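Floor and Break Room Crew, second shift (2 openings)
Cordeiro Packing, Gisinwood plant

We're hiring two people for the crew that keeps our common areas running: the break room, the locker room, the hallways and the front entrance. It's a full-time job, 2:30 to 11 p.m., with a paid meal break and benefits from day one. Start date is in October.

If you've heard about us lately it's probably the robots. Last spring we brought in two Hillum floor scrubbers and a set of Skorkis carts that haul boxes from the packing lines to the dock. They changed this crew's job more than anyone's! Before, most of a shift went to pushing a scrubber up and down the aisles. Now the Hillums do the long straight runs and our people do the rest, plus a few things that didn't exist a year ago: mapping a new route when a line gets moved, swapping brushes, freeing a cart that has parked itself behind a pallet (it happens, usually right at shift change).

Nobody on the crew lost a job over it. Two people moved up to route tech, which is why these openings exist, and we're happy to talk about what that path looks like and what it pays.

What you'd be doing

Wiping down tables and restocking forks, spoons, cups and napkins before each meal break
Emptying and relining bins
Corners, stairs, spills and anything else a scrubber can't get to
Checking the scrubber logs at the start of shift and writing down what got skipped
Helping test new routes with the techs, about once a month
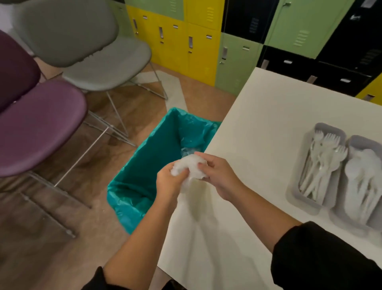 A good part of the shift is still hands-on, and we like it that way. More than 100 people eat in that break room, and they notice when it's looked after. You'll get to know most of them.

You don't need any experience with robots. Saadet Sezer runs the training, 10 paid shifts alongside her or one of the techs, and she came up through this same crew. She'll show you the tablet, the charging dock and the stop button, and she's very patient with questions. You do need to be able to lift a full trash bag, be on your feet most of the shift, and read and write short notes in English or Spanish.

To apply, stop by the front desk at Gisinwood any afternoon before 4 and ask for Wayne Caron, or leave your name and number there and he'll call you back. No resume needed. If you'd like to walk the floor and watch the carts go by first, tell Wayne and he'll set it up.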